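Pushing a chair under a table: how many demos before you trust the thing?
Bimanual / Data collection – 9 replies
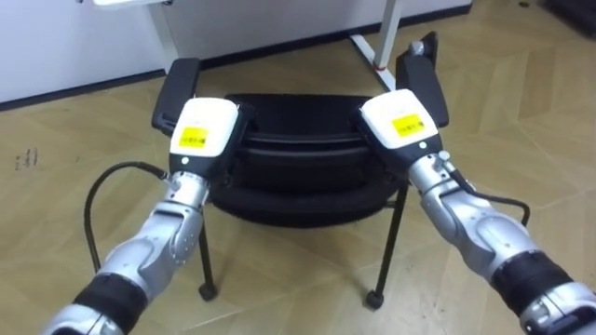
Both grippers at the armrests, casters on parquet.

deteo_nights
July 21, 2018
We're collecting two-arm examples of tucking an office chair under a table. Target is 2000 episodes. We have 70 that I'd show to my mother. Question for people who have done furniture: do you vary the start pose by hand, or follow a printed list?

bromov
Printed list. People asked to be random will put the chair in the same four places until they retire.

deteo_nights
Mine found three.

pistmont_lab
Disagree on the list. Ours gave us beautiful coverage of the floor and nothing else. Every chair was perfectly squared up because the sheet only had x and y on it. First crooked chair, the policy shoved it sideways with great confidence.

bromov
So add an angle column. You've found a bug in your sheet.

antal
Why the armrests? I'd push on the seat with closed grippers. Fewer ways to fail, and half the chairs in the world have no arms.

deteo_nights
Tried it. With casters you push off center by a hair and the chair turns to look at you. Armrests give you steering. The armless chairs are a problem for October.

antal
Then it's going to learn "find armrests" and you'll be starting over in October. I'd mix in 10 percent armless now, even if they look ugly.

pistmont_lab
+1 to antal, and I don't say that often. Also keep the fumbles. We threw out every episode where the operator missed and regrabbed, then wondered why the model had no idea what to do after a miss.

bromov
Keep the fumbles, tag the fumbles. I inherited 2000 untagged ones once and a good part of that set was somebody learning to use the controllers.

deteo_nights
OK: list with an angle column, some armless chairs, misses kept and tagged. Not sold on the share of armless, I'll start lower and see. Does anyone reset the chair with the arms, or do you just get up and drag it back?

antal
Get up and drag it. It's the only exercise I get.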